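Proltora Height-Adjustable Work Table

Steel frame, white top, hand crank or electric lift

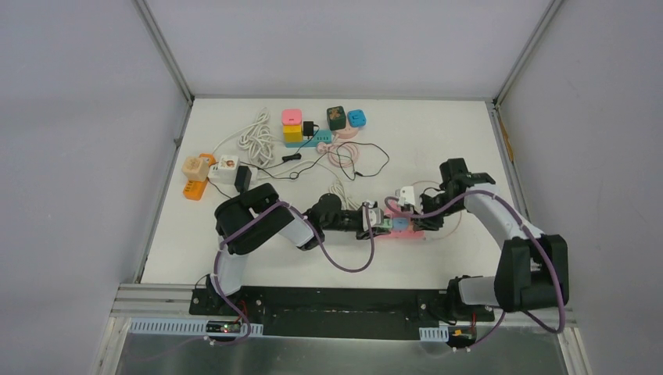
The Proltora is our standard table for packing rooms, repair benches and school shops. It replaces the older Boateng table, which we stopped building in January. Legs and feet from the Boateng will not fit the Proltora frame, but the casters will.

The frame is welded at our Prarnbridge shop and ships in one carton. The top ships separately. Most people put the two together with a hex key and a socket wrench. Set the top face down on a blanket, line up the frame with the pilot holes and start every screw by hand before tightening any of them.

Lift options

The hand crank folds under the top when not in use and can be mounted on either side. The electric lift has a three-button pad with one saved height. If the power goes out the table stays where it is - there is no manual override on the electric version.

Load and care

Rated load is 1,550 pounds, spread evenly, with the table at its lowest setting. Do not use that figure for a single heavy item such as a vise or an arbor press. Call us with the weight and footprint and we will tell you whether you need the extra cross brace.

Wipe the top with dish soap and water. Acetone will dull the finish. Grease the lift screws once a year.

Ordering

Lead time is 11 working days for the crank version and 3 weeks for electric. Freight is quoted from Prarnbridge. Customers near Grerkthorpe can pick up from the warehouse there if they call a day ahead.

Replacement crank handles, feet and button pads are kept in stock. For odd sizes or orders of more than 11 tables, ask for Vicente Carrasco in the sales office.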